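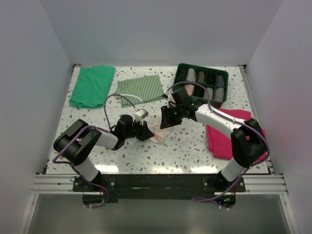 Speckled white, with flecks of brown, grey and tan.

Mar 5, 2024

So I have become a person with opinions about worktops. It started in January when the old kitchen one finally gave up by the sink (swollen, peeling, a sort of porridge colour underneath) and I thought, fine, I'll pick a new one on Saturday and be done by teatime. Ha!

The first showroom had 80 samples on one wall. I stood there with my coat on for so long that the man brought me a chair. He was lovely, to be fair, and sent me home with 16 little squares in a carrier bag, which I then laid out along the windowsill and moved about every time the light changed. My sister came round and picked the dark green one straight away. I have not forgiven her for being so sure.

What I keep coming back to is anything with flecks in it. My nan had a speckled floor in her hallway and I spent whole afternoons lying on it finding faces -- there was a duck by the coat stand, and a bearded man I wasn't keen on. You could drop a whole slice of toast on that floor and not find the crumbs till Thursday. With the way I cook, that matters.

Then there's the money. Real terrazzo came back at 3,000 for my quite small kitchen, before fitting, and I laughed out loud on the phone. The laminate lookalike is 260 a length and I need two. Prakash Naidu from the end of our road, who has fitted more kitchens than I've had hot dinners, ran his thumb over the sample and said it would do me ten years if I stopped putting pans straight down on it. I said I would. We both know I won't.

Anyway, I've ordered it, and it's coming a week on Friday. The sink's staying where it is, the tap isn't, and I still haven't chosen tiles, so if you've got any you love (not metro ones, please) do leave me a comment.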